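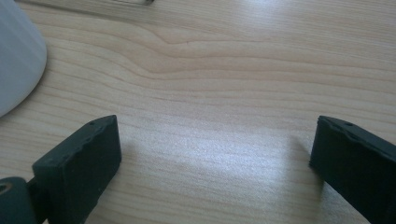

Manon Paquette thinks I gave up on the paper planner too early, and she told me so in a comment on my last post. Two weeks was no test, she wrote, and I had skipped the index pages anyway.

She has a point about the index. I filled in 8 pages, lost track of where things were and went back to my phone.

So I started over in December with a cheaper notebook, 200 pages, ruled. No monthly spread this time. Each morning at 7:30 I write down what has to get done and cross it off as I go. Anything left at night moves to the next page — or gets dropped, if I've already copied it twice.

Appointments stay in Jotgate, where my sister can see them. Groceries too.

I'm on page 31 now. The pen bleeds through a little, so I only use the right-hand side. Manon, I did number the pages.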